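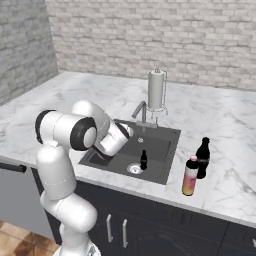
A list of what you own is much easier to make before a burglary than after one, and it is the first thing you will be asked for when you report a break-in. Most people can name the television and the laptop. They forget the watch in the drawer, the second bicycle and the drill. The method on this page uses a phone, a notebook and one evening. Start in the room you know best. In a kitchen, take one wide picture that includes something fixed, such as a dark grey sink in a white marble worktop, so that anyone looking at it later can tell which room it belongs to. Then move on to the things that could be carried out of the door.

Walness Neighbour Pages > Crime and Safety > How To > Listing Your Property

How to list your property and report a burglary

Before anything happens

1. Go round one room at a time, starting at the door and working clockwise. Finish a room before you leave it. Include the shed, the garage and the loft. In our part of Walness, sheds are broken into more often than houses.

2. Photograph each item worth more than £40 on its own. You may prefer a different limit, but choose one and stick to it or the job will never end. Jewellery should be photographed on plain paper with a ruler beside it, once from the front and once from the back.

3. Find the serial number and photograph that too. On a laptop it is usually underneath. On a television it is on the back panel. On a bicycle, turn it upside down and look under the bottom bracket, where the pedals join the frame. Wipe the dirt off first. If the picture comes out blurred, write the number down and read it back to yourself one character at a time, as a 0 and an O are easily mixed up.

4. For a mobile phone, dial *#06# and write down the 15-digit number that comes up. This is the IMEI. Your network will want it if the phone has to be blocked.

5. Write one line for each item: what it is, make and model, serial number, colour, any damage or marks, when you bought it and what you paid. Damage is worth recording. A chipped corner or a name scratched inside a lid can be enough to show that a recovered item is yours.

6. Put receipts with the list. If you have lost the receipt, a bank statement or an order email will often do. Save the email as a file, as shops close old accounts.

7. Keep two copies, neither of them only on the laptop that might be stolen. One can be online. The other can be on paper at a relative's house.

Marking

Property marking pens are cheap and the ink shows under ultraviolet light. Use your postcode followed by your house number or the first two letters of its name. The ink fades in sunlight, so go over anything kept outdoors each June. Do not use a pen on antiques, paintings or anything with a polished finish. Good photographs are enough for those.

Tools can be engraved or painted. Florencio Barroso, who had a van emptied on Brusitz Road, had painted a band of yellow round the handle of every tool he owned. He got back 11 of them from a car boot sale after the seller's table was spotted by another builder. He had photographs, and the officer was satisfied with those and the paint.

If you come home to a break-in

Do not go in if you think somebody may still be there. Walk away, to a neighbour's if you can, and ring 999. Ring 999 as well if anyone is hurt or you saw the person leaving.

If it is plainly over and everybody is safe, ring 101 or use the online form for your police force. Either way:

- Touch as little as possible, and leave drawers and broken glass as they are until you have been told you can tidy up.
- Take your own pictures of the damage from where you stand.
- If it is raining and something on the ground might be a footprint, put a clean washing-up bowl over it.
- Ask neighbours early about doorbell cameras. Many of them record over old footage after a few days.
- Ring your bank if cards or cheque books are gone.
- If keys are missing, have the locks changed the same day.

Making the report

You will be asked when you last saw the place secure. Give the time you locked up and the time you got back, even if that is a gap of several days. Do not guess a narrower time to be helpful. It may lead to the wrong hour of camera footage being checked.

Read from your list. If you discover something else is missing later, ring back and have it added. People do this all the time and it does not count against you.

Before you finish the call, ask for the crime reference number and write it at the top of your list. Ask too for the name of the person dealing with the report, and how to send in pictures.

Insurance

Tell your insurer as soon as you have the crime reference number. Policies set their own time limits, so look at yours. Send the list as it stands and mark it clearly as unfinished if it is. Check the single item limit as well. A reader in Gutum claimed for a ring valued at £1,138 and was paid £600, as that was the most her policy allowed for any one item not named on it. Her excess of £100 came off that.

Looking for stolen things

Check second-hand sites for the first few weeks. Search for the model and also for a plain description, with a few wrong spellings. If you find something that looks like yours, save the advert with the seller's name and the web address, then pass it to the police with your reference number. Do not arrange to meet the seller.

If someone is charged

You may be asked for a statement about what was taken and what it cost to put right. Keep the locksmith's and glazier's bills with the list. You can also make a victim personal statement, which covers how the burglary has affected you. It is your choice whether to make one.

Go through the list again once a year and cross off what you have sold or thrown away.

Search this site
Enter keyword or street
Go

Related items
What to expect as a witness at the magistrates' court
Shed locks and hinges: what to fit
Yao Street: residents' parking and van thefts
How to save doorbell camera footage
Making a victim personal statement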